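Keeping pill bottles on a small shelf with thin legs
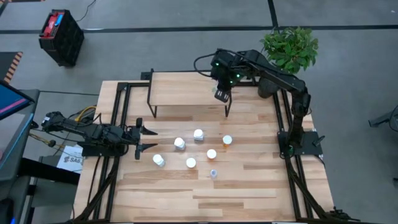

Last edited April 2025

Dernelon
I have a butcher-block table and want to get my bottles off the wood and onto a low shelf, the kind with a wooden top and a thin black metal frame. Most have white caps, and at least one is an orange pharmacy bottle. I take 2 things in the morning and 2 at night and keep picking up the wrong one. What order should they go in? And will the metal feet mark the table?

Wunditance
Morning on the left, night on the right, labels facing out. Leave a gap between the groups. Anything you only take now and then goes in a drawer. Check the dates while you have everything out. I found one in mine that expired last June.

For the feet, use felt pads. I bought a sheet for 2 dollars and cut them small. Wipe the feet first or the pads slide off. Oil the wood before you put the shelf back and let it soak in overnight.

Parnura
felt pads, yes

Hồ
I would not keep the full bottles out at all. One of mine holds 200 tablets and takes up half the shelf. I fill a weekly box and put the rest in a closet, up high if children visit. Keep everything in its original bottle until you fill the box. My shelf is 12 inches long and the box fits on it with room for a glass of water.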